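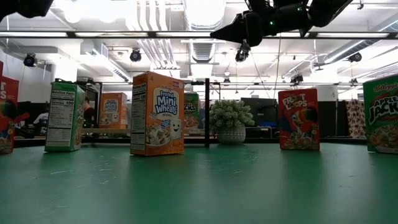 Notebook, December, Wednesday, late afternoon

Spent most of the day on the short-stay booking replies for Mirevis (the guest message tool, for whoever reads this later!). Isamu Kikuchi sent over 3,727 old inquiries, and I pulled 400 to read through by hand with a pot of tea. So many people ask about late check-in, bless them, and they ask it in the friendliest roundabout ways.

The minimum-stay rule still trips us up over New Year. A guest wanting two nights got a yes from the Morikawa apartment when the owner only takes four. 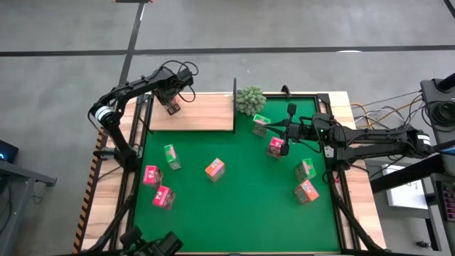
Still to do
Ask Shahzad Rana for the owner's holiday calendar.
Rerun the 400 once the rule is fixed.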